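Assunto: Re: [liltden-lista] cestos e miudezas, o que fica e o que vai

Pessoal, respondo rápido que já estou de saída.

O cesto de que o Otis fala é este de trançado, retangular. Vazio nas duas fotos; na primeira as coisas estão na bandeja amarela ao lado:

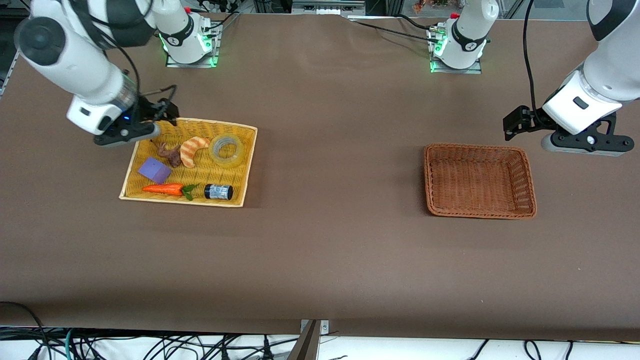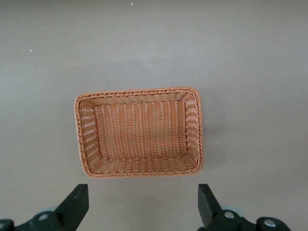 Do pedido dele:

> Em 28 de janeiro de 2020, Otis Haddad escreveu:
>
> Oi a todos. Alguém consegue me dizer se os cestos da Villanueva servem para a sala pequena? Preciso de coisa baixa, que a criança enxergue o que tem dentro sem virar tudo no chão. E o que fazemos com os brinquedos soltos, o croissant, a cenoura, o dinossauro (ou seja lá que bicho for)? Vai tudo junto ou separa comida de bicho?
>
> Otis

Otis: serve sim. Cabe na prateleira de baixo, medi ontem, 37 cm de vão e sobra. Por mim comida e bicho juntos, elas misturam de qualquer jeito em cinco minutos. O cubo roxo também pode ir.

Fita adesiva NÃO. Fita volta pra gaveta da mesa, já perdemos duas em Cundstead assim. O potinho azul idem, vai pro armário alto, não quero nada de tampa na altura delas.

Sobre comprar mais: a Plusanard faz 815 pelo lote, a Villanueva não respondeu ainda. Se alguem tiver contato lá, manda mensagem. Preciso fechar antes de junho, senão a verba cai.

Faltam etiquetas tambem. Letra grande, com desenho, por favor, nada de fonte enfeitada como da última vez.

Quem puder ficar depois da reunião pra separar o resto das caixas me avisa aqui na lista mesmo, não no privado.

abs
Jarrah Rewi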